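From: Abelardo Ojeda
To: playroom list
Date: 30 Jan 2024
Subject: Re: play kitchen, what to keep out

Rajeshwari Fernandes wrote:
> I'd like to leave the whole set on the white table for the
> June open house. Tray, toy fruit, dishes, all of it. The
> little ones at Mandance went straight for theirs and there
> was hardly any squabbling. Can we please not go back to bins?

I'm not sold. Mandance has 13 kids on a busy morning and we had 527 people through the door last June. A set that stays out on a table there is a set in pockets by lunch — I've been through it with the Gritlow blocks.

I also doubt the big tray earns its spot. It's lavender, it's oval, and it takes up more room than all the toy food beside it. The watermelon slice and the little red one are fine by me, but they're small, and small is what goes missing.

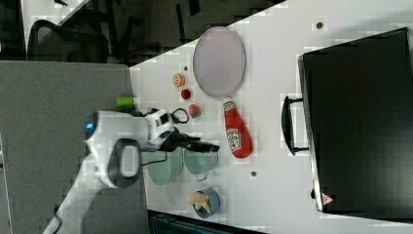
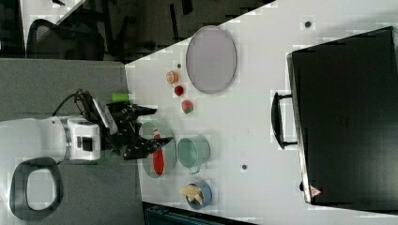
Could the tray double as the storage, with the food kept in it overnight?
Only if it goes on a shelf afterward, as the rim is too low to hold much once somebody bumps the table.

Khrystyna-Mariia offered to sew four drawstring bags. I'd take her up on that before anyone orders another box from Alitz. The last one took 10 weeks and the lid didn't fit.

I could live with a trial: food and dishes out for one morning, tray on the shelf, and whoever closes up checks under the table. If it all comes back I'll stop complaining — about this, anyway.

Abelardo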